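The sitting-room syllabus

At the Brunesau evening school, a manipulation class spends its second term tidying a table

412 shares | 25 comments

The task sheet for the second-term course in domestic manipulation is two pages long, and most of the first page deals with rubbish. Students are given a table, a waste bin and a handful of small household things. They must write and tune a routine by which a two-armed robot picks up each item and puts it where the sheet says it belongs. Marks are given for the log as well as for the result.

Beatriz Figueiredo has run the course at Brunesau since it opened one July with a group of mechanical engineering students and a borrowed set of bench fixtures. The fixtures were soon dropped. They held every part at a known height and angle, and the students' code came to depend on it. Practical sessions are now held in a furnished sitting room, with patterned carpet, a carved sofa and a low winter sun that comes in from the side. The standard layout is simple. Small items are spread along the top of a dark console table, and the bin stands on the carpet near one of the front legs.

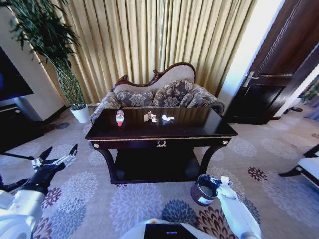
Choosing what to pick up

The course divides objects into rigid, folding and soft. Rigid items come first, as the width of a bottle is the same before and after contact. Folded paper and card are harder. The closing force that holds them also changes their shape, and a grasp planned from the first view may be wrong by the time the fingers meet.

Soft and crumpled items take up the longest part of the term. They have no reliable axis, so the usual method of fitting a box around the object and closing across its short side gives a different answer each time the item is put down. Figueiredo asks for three things in the log: the approach angle, the finger opening at contact and the opening at which the motion stopped. The gap between the last two figures gives a working measure of how far the item has been squeezed.

"They want to write 'success' and go on to the next one," she says. "I send those back. A log with only that word in it can't be used by the next pair."

The limit on closing force is set by the students. One pair, working under the team name Leblanc, chose a low limit and added a short pause before the lift. Another, Skunutari, uses a higher limit with no pause, which saves time over a full run but tends to flatten card. Both approaches are allowed. The sheet asks only that the limit be stated and kept the same for all items of one class.

Wrist cameras are used for the final part of each approach. The head view is good enough to find an item on the table, but an arm often covers it in the last stretch. The wrist view has the opposite weakness: it shows the fingers and whatever lies between them very well, and gives a poor idea of where the bin is. Students must decide at what distance to hand over from one to the other.
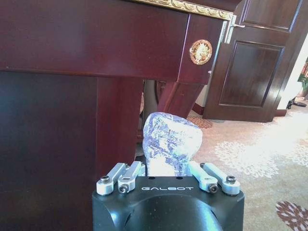
Light, gloss and the false edge

Most failed runs in the first weeks come from perception, and the furniture has a lot to do with it. Polished wood and lacquer return light at angles that depth sensing handles badly. A reading may drop out altogether or report a surface some way below the real one. An arm that trusts such a reading will press down into the table until its contact limit stops it.

The usual repair is to fit a plane to the whole top and ignore single readings that fall beneath it. Brerkero, the logging tool written by an earlier group, marks these readings in a separate column so that they can be checked after the session. A full run can contain 1,000 of them. Students are not marked down for the number, but they are expected to say which part of the table produced it and at what time of day.

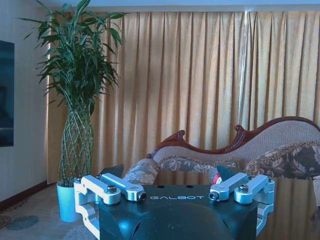 Colour causes a second group of errors, and students meet it when they try to separate objects from background by hue alone. The method is quick to write and works well on a plain bench. In the sitting room the tabletop carries the reflected folds of the curtain as blurred amber stripes, and a detector set to look for warm tones will draw edges along them. A bright red band on a small item is still easy to find. Beige on amber is another matter, and the better groups give up on colour at this point and use height above the fitted plane.

Assessment is by timed run. Each pair has 35 minutes, including set-up, and may restart once. The log is handed in the same evening and is worth almost as much as the run itself. Figueiredo reads them all and returns them with notes, chiefly on units and missing force limits.

This term's assessed runs begin on 5th December. The item list will be given out at the door, and pairs are asked to bring their own copy of the task sheet.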